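Home | Trips | Notes | Links | Search

Lab visit: the folding robots at Rudum

14 shares | 3 comments

Got there late. The parking lot at Rudum is behind the building, the sign for it is in front of the building, and the map on the invite shows neither. Saturday, open doors from 10, I walked in maybe halfway through the welcome talk. Coffee was gone. Fine.

Typing this up from notes on my phone so it's going to be choppy.

What Rudum is: a small research group, two floors, downstairs is the robots and upstairs is the desks. They work on cloth. Only cloth. Folding, stacking, taking a garment out of a pile and getting it flat. The Vukov room is where the two-arm tables are and that's what I came for. The other room (Carrillo) has single arms doing cable work, skipped it, line was long.

The welcome talk, what I caught of it. Cloth is hard because it doesn't have a shape. A mug is the same mug from any side, a shirt on a table can be in more states than you could ever list. So they don't try to model it. They record people driving the arms by hand through the whole fold, again and again, and train a policy on the recordings. Camera images in, joint positions out. Nothing new in that, lots of labs do it. The part that's theirs is what they record.

They started with 500 clean demonstrations. Good folds, start to finish, operators picked for being neat. The policy they got from that was pretty to watch when it worked, and when the first grab missed it fell apart completely. It would close on air and go on to the next step anyway, carrying nothing across the table, and set the nothing down very nicely.

So then they collected 122 more, and these were bad on purpose. The operator is told to miss the corner, or grab two layers, or let go early, and then recover. Only the recovery part gets used in training, the mistake gets trimmed out. That trimming is apparently the whole trick and it took them most of the winter to get right. Where does a mistake end? They cut by hand at first, two people disagreed on nearly every clip. Now they cut where the gripper speed drops and turns around, which is dumb and simple and works better than the people did.

The project is called Pornness. Yes. It came out of a name generator and by the time anyone read it aloud it was on the grant paperwork. It's on the door. They have stopped apologizing for it and I'll leave it there.

After the talk we went in to the tables in groups of 6, which is a good size, everybody can see. You stand behind a strip of tape on the floor. Our guide was Marisol Trujillo and she was good, talked fast, didn't read off a card, answered the question that was asked. 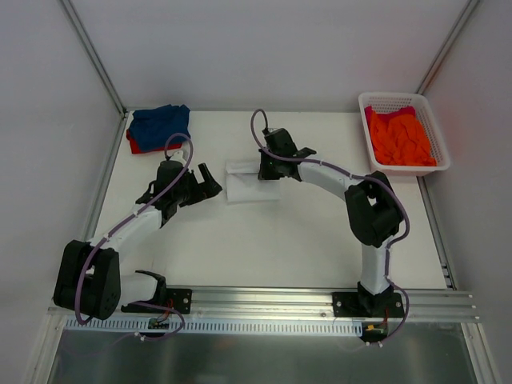

Marisol Trujillo told our group that the second fold is where most policies die, the first one is forgiving, you can be off by a finger's width and still get a rectangle, but the second fold takes every error from the first and doubles it. I wrote that one down word for word as near as I could.

Somebody asked about white cloth on a white table, was that meant to be mean. Partly, she said. Contrast is one of the things they vary. A policy trained on bright colors learns to look for a bright patch, and then you give it a pale towel and it has only shadows to go by. They report the low contrast results in a separate column now and the numbers in that column are worse. She didn't dress it up. Good for them, I've read papers where that column would have quietly gone missing.

Then the results, from the poster in the hallway. They score 3 things: did it finish, are the edges lined up, and did it need a person to step in. With clean demos only, it finished a bit under half the time. With the recovery clips added, most of the time. I didn't get the exact percentages, there was a tall guy in front of the bar chart, and the handout only has the method part. Will add if they put the poster online. Edge alignment hardly moved, which surprised me, I figured more practice at fixing things would make the folds tidier. Marisol's take is that recovery data teaches it to get back on track and teaches it nothing about being neat, those operators weren't trying to be neat.

I asked if you could just record 122 more clean ones and get the same bump. They ran that. Small gain, nowhere near. So it really is what's in the clips and not how many. For me that was the best thing I heard all day and it was one line at the bottom of the poster, in the smallest type on there.

Things they say don't work yet:

Thick stuff. Anything padded springs open after the gripper lets go and the policy has never seen that.

Sleeves. They've mostly stuck to rectangles. Shirts are next, no date.

New table. Move the cameras a little and it gets noticeably worse, they recalibrate a lot.

Long sequences. One piece, OK. A whole basket, it gets tired, is how she put it. Errors pile up between items and there's no real memory of what it already did.

A kid in our group wanted to know how fast it is. Slower than you, was the answer. Slower than the kid too. They haven't worked on speed at all and don't plan to this year, speeding it up makes the recovery harder to learn becuase the cloth starts to swing.

You could try driving the arms yourself at a practice station by the stairs, washcloth and a pair of leader arms. I had a go. It is much harder than it looks, you lose all feeling for how hard you're pinching, and I folded a washcloth into something like a sock. Gave me a lot more respect for whoever sat through 500 of these.

Would I go again, yes. Get there early, eat before, park behind. Next open day is suposed to be in May, and they want to have shirts to show by then but she crossed her fingers when she said it.

Still need to write up the cable room from somebody else's notes. If you went in there, send me yours.

Contact | Copyright, all text and notes by the site owner | Back to top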